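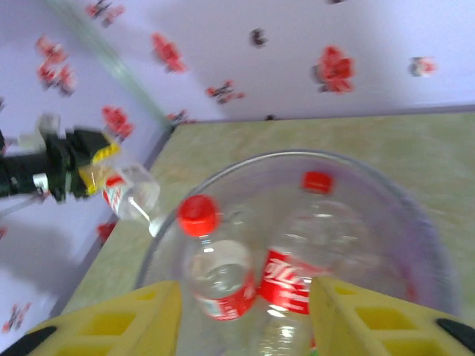

Two bottles in the glass bowl and a third in the left gripper.

Judow workshop > Diary > Kit and money

May, by Gisela Paredes

Half past ten at night and I'm still at it with the calculator, which is daft, but I had such a good day with the arms that I want to get the shopping list down before the mood wears off.

The quote from Farora came through while I was eating lunch. £3,654 for the full upgrade: new finger sets, replacement wrist cameras, the better cables and a year of spares posted out on request. I read it standing up, then sat down and read it again. It's a lot for us, and still less than I'd been dreading! Abdelkrim had guessed far higher and owes me a pastry.

I want to be careful with it all the same. The old plan had the money going on one big thing, a proper sorting conveyor, and I was very keen on that back in the winter (I'd even measured the doorway). The longer I spend with the bottles, the less I want a conveyor. Clear plastic in a clear glass bowl is as awkward a job as I could ask for, all shine and no edges, and what I want to spend on is the bit that touches the bottle and the bit that sees it. Softer pads, then. A camera that copes with a moving wrist, because mine smears everything the moment the arm gets going. And a decent lamp, which Farora don't even sell.

Kevser rang about the lamp. She has found a pair at Tostero for £70, dimmable, on clamps, and she thinks they'd take the worst of the glare off the rim of the bowl. I said yes before she had finished the sentence. That's the cheapest line on the whole sheet and I think it's the one I'm most excited about.

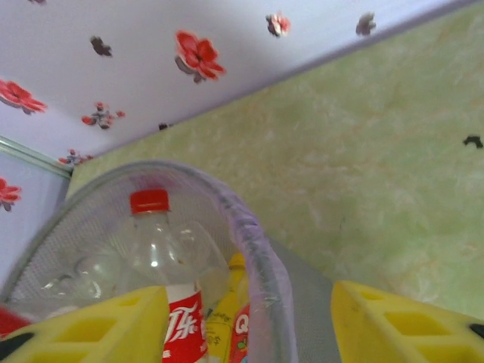

Then the bins. I had put down nothing at all for bins, and Gülizar was quite right to pull me up on it. If we're going to do drinks bottles seriously we need containers of different shapes, and mesh ones in particular, where the fingers can catch on the side if the arm comes in badly. She'd like some tall, some wide, a few with a soft rim. We also need more variety in the bottles themselves. Red caps and red labels are all very well, but I'd like squat ones, coloured ones, ones with the label half peeled. That part is nearly free, bless everyone who drinks fizzy pop. I've written "bins and bowls, up to £700" and ringed it, and I'm fairly sure it will come in well under.

Things I still have to settle:

Whether to order finger sets for both arms now or do the right one first. Stanisława says both, so they match, and I'm coming round to that.

Whether Ağca will hold their price on the mounting plates until the autumn. Have written to ask.

Where the old cables go. I'm not throwing them out, whatever Abdelkrim says, they're perfectly good for the bench.

And the table. I love that green top, but the corner by the flowery wall is tight with both arms and a bowl in it, and I'd like more depth if a bigger surface turns up second-hand. No figure for that yet. I've left the line blank and put a star next to it.

Going to bed with the lamp page open. If Kevser hasn't ordered them by breakfast I'll do it myself!

Recent entries
A morning with the tape measure
What Farora sent in the sample box
Cables, again
Spares we used up this winter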